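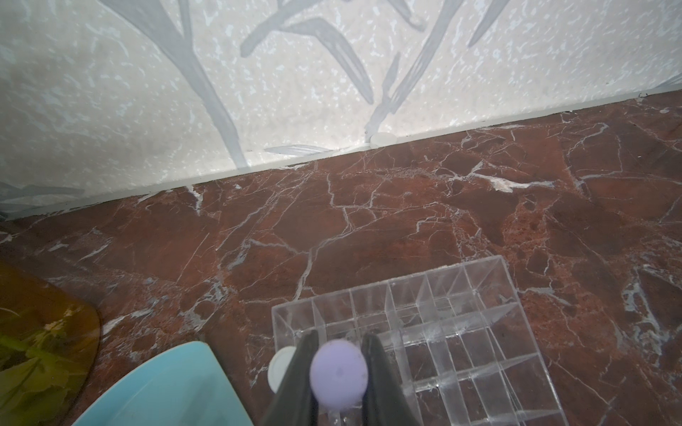
Home & Garden > Walls and Floors > Wallpaper

Wallpaper meets marble, and I can't get the bottom edge clean

Hi all! We moved into apartment 407 in June and I love nearly everything about it, including the wallpaper, which I know is not to everyone's taste (cream with little flecks all over, and big grey-blue leaves running across it). It comes right down to a polished red-brown marble with white veins, and between the two there's a skinny light grey trim strip. My trouble is that strip. Dark little specks get stuck along it and the vacuum just skates over them. I tried a wet sponge once, in the corner behind the door, and the paper above it went dull and a bit fuzzy, so I quit right away. I've also got a bottle of Trusero bathroom spray under the sink, but I'm scared of it near the stone.

So what do you use on a line like that? And can I run a bead of caulk on the top of the strip so the dirt has nowhere to go? It's a rental but the landlord is easygoing if I ask first.

Shewit Araya

brillance_60

Vinegar and hot water, half and half, and an old toothbrush. Works on everything in my house.

Hala Mahrous

Please don't put vinegar on that floor! Marble and acid don't get along, you'll end up with dull spots in the polish and you can't wipe those off. Same goes for lemon, and for a lot of bathroom sprays, so read the back of your Trusero bottle and if it says it removes limescale, keep it well away.

I've had marble up against papered walls in 2 different apartments now and I do it all dry first. Get a soft paintbrush, the inch-wide kind, and flick the crumbs out of the corner toward you, then suck them up with the crevice tool held just off the floor. For whatever is still stuck I wrap a damp (really wrung out) microfiber cloth over a butter knife or an old gift card and pull it along the trim only. One drop of plain dish soap in a bowl of water is plenty, then go over it again with clean water and dry it. My whole hallway takes me 15 minutes, and that's with the dog helping.

For the paper, hold a piece of stiff card against the wall while you wipe and slide it along with you. Yours sounds like it isn't the scrubbable sort, so I'd leave that fuzzy patch alone and let it dry out. Mine looked better after a few days, though it never came back all the way.

On the caulk, I'd ask the landlord and then try a foot of it somewhere hidden. Use a paintable acrylic one and ask at the store whether it's okay next to marble, some of the silicones can leave a greasy-looking stain in the stone. Tape both sides and pull the tape while it's still wet. I did my bedroom and skipped the hallway, and the bedroom is easier to keep clean.

Shewit Araya

Thank you Hala, the gift card trick is going on tonight's list! Vinegar is staying in the kitchen.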